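January, afternoon
Sim bench, Farneck room set

Restarted the collection job at 2:00 after the crash this morning. Target is still 1205 episodes for the Imcombe training split. We have almost 80 percent of that on disk, but I haven't filtered yet, so expect the number to drop.

Changes since the last run:
- wall and floor textures now drawn at random per room
- wrist view tilt range widened to 20 degrees either way
- empty-gripper starts added, fingers open

The old set had nearly every episode starting level with plain walls, and the policy got lost as soon as either one changed. I want a lot of starts like the one below before we touch the grasp settings again. 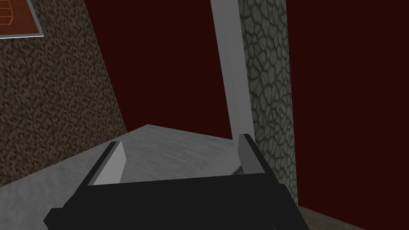

Stavros Andreadis thinks we should hold back a few rooms completely and never train on them, otherwise the test score only tells us the policy has memorized the texture list. He would also log the random seed with each episode so a bad one can be replayed.

Agreed on both. Seed is now written to the episode header. For the held-out rooms I moved the Quinlan layouts to a separate folder and took them off the sampler list. Need to check that the Trekix loader doesn't search subfolders, it did in an older version.

Flat red is still turning up on big surfaces in some renders. Don't know yet if that is a missing texture or a color the sampler is allowed to pick. Keeping those episodes for now, tagged "red" in the notes column.

To do: filter script, loader check, disk space on the second machine. Leaving the job running overnight.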